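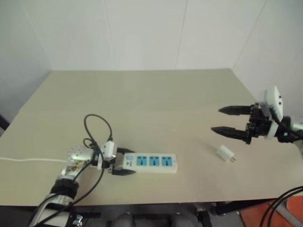

Put the spares in the first order or you will be paying for them twice, was the advice from one reader in Clurkdale after we ran Friday's piece on the Grirnum robot plan. The same message went on to say that delivery charges on small parts had eaten most of a year's repair money at their own place, and that the quote for the arms themselves was the least of it.

Fair point, and it seems to have landed. Grirnum has now put out a revised buying plan for its second two-arm bench and the spares line has moved up from page four to the front sheet. Quick run through what has changed, as the orders are meant to go in before the end of January.

The bench first. Still two arms, still one table, still the plug and socket work that the first bench is being used for. Power strips, chargers, small white goods leads later on if the trials go well. The supplier is Voicu, same as before. Two other firms were asked to quote and one didn't reply in time. The other was cheaper on the arms but wanted the grippers bought separately, and once those were added the gap more or less closed. Grirnum hasn't published the total for either bid and says it won't until contracts are signed.

What it has published is the small stuff, which makes better reading than you'd think. A set of replacement gripper fingers comes in at £466. Yearly support is £1,421 per bench, paid up front, and covers phone help and software but not parts. Call-outs are extra. The deposit is 20 per cent of the order, due when it's placed, and lead time is quoted at 13 weeks.

That lead time matters. Order in January and the bench turns up in spring, after the current budget year has closed, so the deposit falls in one year and the balance in the next. The first plan had the lot in one year. Somebody in accounts spotted it, apparently quite late. The revised version splits the two payments and carries the support fee over entirely, on the grounds that there's no sense paying for help with a machine that's still in a crate.

Cables have got their own line too. The first bench was bought with the leads it came with and then needed longer ones, then clips to hold them, all of it out of petty cash. This time there's a sum set aside for leads, clips and a spare of each, plus a few hours of an electrician's time for the supply to the table. Voicu has been asked to state cable lengths in the written quote. It hadn't before.

Tables are staying plain. There was talk of a fancier top with fixed holders for the work, and that's been dropped for now, partly on cost and partly because the team would rather teach the arms with things lying where they happen to land. Saves money this year. Might come back next year, the plan says, under "possible additions", alongside better lighting and a second screen for the operator. 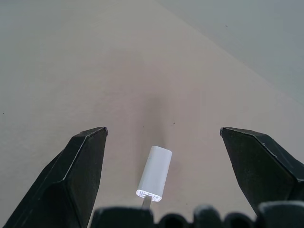

Fingers are the bit that staff have been arguing over. The original plan allowed one spare set to cover both benches, the new one allows a set for each, and the maintenance side wanted more than that again. You can see their case. On the bench with the small white plug-in piece between them, the left finger already has a little lighter patch right at its tip, chipped or worn, and edges like that are what the gripping depends on when the thing being picked up is so small. Whether a mark that size means a new set is another matter, and the plan ducks it. It only says fingers are to be "checked and logged" every week, with no word on what counts as a fail. Voicu doesn't give a figure for how long a set should last in its paperwork, so the budget is really a guess with a pound sign on it.

Training is the other grey area. The first bench took far more staff time than planned and most of it was never costed, people just fitted it in round there normal jobs. The new plan has a proper line for it: two operators released for part of each week, with cover paid for. It doesn't say who provides the cover. Asked about this, a spokesperson for Grirnum said details would follow "once dates are firm".

There's also the question of Vusau, the scheduling package that was meant to run both benches from one desk. It's been pushed back. The licence is priced per bench, not per site, and nobody seems to have picked that up until the second bench was on the table. For now each bench will be started and stopped by whoever is sitting at it. Vusau goes back on the agenda in the summer, when the two benches should have been running side by side for long enough to show if it's worth having.

Insurance: sorted, no change in premium. Floor space: sorted, next to the first bench, some shelving to go. Safety check: booked for the week of delivery, and the final payment is not released until it's passed. That last one is new and was a sensible catch, the first contract had the balance due on arrival whether the thing worked or not.

A few readers asked about hiring instead of buying. It was looked at. The plan gives it one paragraph, says the shortest hire on offer was longer than the trial Grirnum had in mind, and that wear to the grippers would be charged back at full price either way. No figures are shown for that so we can't check the sums. We've asked for them.

We also asked what happens to the first bench. It stays put. Same work, same table, but it drops to the cheaper support level once the new one is up, then gets reviewed with everything else when the next budget round starts. There is no resale value in the plan, it's simply down as nil.

Comments on the plan can be sent to Grirnum's Clurkdale office until 5pm on Friday. Copies at the front desk, ask for the revised verison as the old one was still in the rack when we called in.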